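Learning to cook with less salt

In May the doctor told me that my blood pressure is too high. She was very calm about it and I was not. She gave me a paper with advice, and the first line of the paper was about salt. I have always thought that I eat quite healthy food, so I decided to write down everything for one day, with the numbers from the packets, before changing anything.

The result was 2,737 milligrams of sodium. On the paper the limit was 2,000, so I was well over it on a day when I ate no crisps and no pizza. I had eaten bread, cheese, a soup from a carton, olives and one sausage. I am 61 years old and I had never read the back of a soup carton in my life.

Where it was hiding

The bread surprised me most. I eat four slices a day, sometimes five, and I do not taste any salt in it. The small bakery in Caltham sells a loaf without salt if you order it the evening before. The first one tasted to me like wet paper, I am sorry to say. I mixed it with the normal one, two slices of each, and after three weeks I changed over completely. Now the normal loaf tastes too strong for me.

Stock cubes were the second thing. In my country we put a cube in everything, also in rice, and my mother did so too. I have stopped buying them. I boil the ends of leeks, carrot peel, a bay leaf and some dried mushrooms for one hour and keep the liquid in the freezer in old yoghurt pots. It is less strong than the cube, but for a soup it is enough.

Soy sauce I could not give up. I tried one week without it and I was in a bad mood. Now I measure it with a teaspoon, one for the whole pan, and I add it at the end, when the heat is off. It tastes stronger like this than when it cooks for a long time.

What I use in its place

Lemon is the most useful. I did not understand before that many dishes in which I missed salt were in fact missing something sour. Vinegar does the same work in lentils and beans. I also roast cumin seeds in a dry pan until they smell, and crush them when they are still warm. Garlic of course, and black pepper, but not too much, otherwise everything tastes of pepper and you get tired of it.

My husband was against the whole idea in the beginning. He is allowed to have the salt on his side of the table and he uses it, but I notice that he uses less than in the first weeks. I do not say anything about it.

Putting it on the plate

I read somewhere that people eat more slowly when the food looks nice, and for me it is true. Before, I ate from the pan quite often, standing in the kitchen. Now I sit down, and I prefer a plain, pale plate, because the green of the herbs and the red of the tomato can be seen well on it. It is a small thing, but a tomato with oil, lemon and basil on a plain plate feels like a dish and not like a diet.
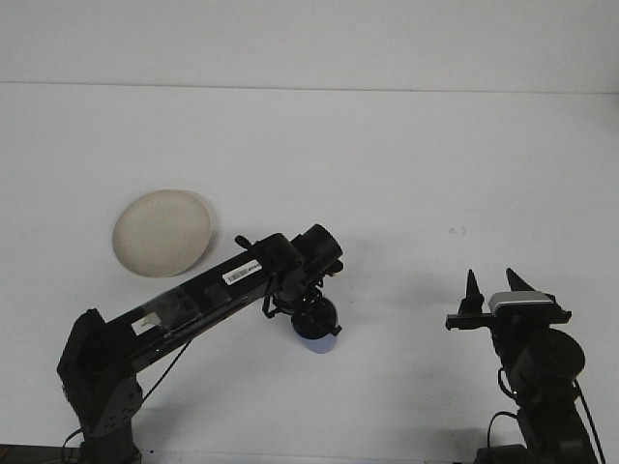

A lentil salad I make every week

Boil a cup of green lentils for 20 minutes with a bay leaf and no salt. Drain them and put the juice of half a lemon and a spoon of vinegar on them while they are hot, so that they drink it. When they are cold, add a chopped red onion, parsley, a grated carrot, roasted cumin and good olive oil. It keeps in the fridge up to three days and is better on the second. If you want cheese in it, take mozzarella and read the label first, because some have much more salt than others.

I go back to the doctor next month. Until then I will try to make crackers without salt, with sesame and rosemary. The first tray was burnt on one side and soft on the other, so I cannot give you the recipe yet.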